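How do you teach a robot arm to do a science job? You show it. Over and over and over!

I'm Shobha, and I help collect the examples. I move the arm myself while a computer saves what its little camera sees and how the arm moves. One try from start to finish is called an episode. On Monday we saved 126 of them (my wrists were tired - but happy).

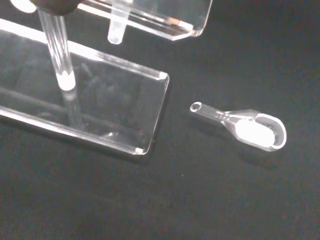
Clear things are extra tricky for a robot. Have you ever bumped into a really clean glass door? Then you know the feeling! Light shines through and bounces off the edges, so the computer needs lots of looks before it can learn where those edges are.
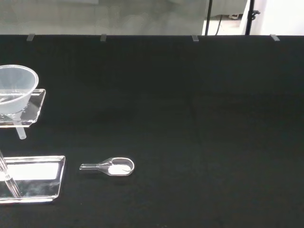
A scoop with white powder in it, next to a clear tray.

My friend Prakash checks every episode and labels it. We want 900 by the end of September. After that the computer practices finding patterns in them, and then the arm gets to try with my hands off the controls.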